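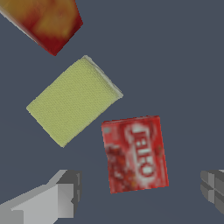
Figure 3. Packaged items and a block on a dark gray surface.

Support > Potton Pantry Scale > Setup > Placing and Leveling

Read this section before the scale is used for the first time. Models sold by Alluvton before January do not have the leveling feet described in step 2.

1. Choose a flat, firm counter. Do not set the scale on a cloth, a mat or a cutting board.

2. Turn each foot until the bubble rests inside the ring. Tighten the lock nuts by hand only. 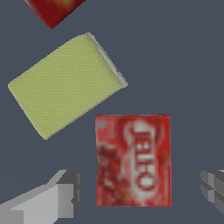
3. Press ON and wait for the display to show zero. If it shows any other figure, press TARE once.

4. Place the 200 g check weight in the center of the plate. A reading within 2 g is acceptable.
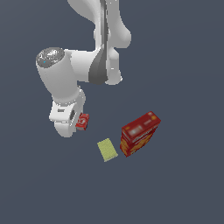
Figure 4. Plain gray surface, white arm at left center.

CAUTION: Do not lift the scale by its plate. The load sensor may be damaged, and such damage is not covered by the Judon warranty.

Note: Error 746 means that the plate is not seated. Switch the scale off, refit the plate and repeat step 3. If the error returns — even with the plate fully seated — remove the batteries for two minutes
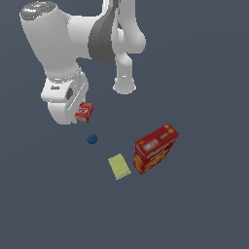
and begin again from step 1. Scales that still show the error should be returned to the Ogunleye service center with proof of purchase.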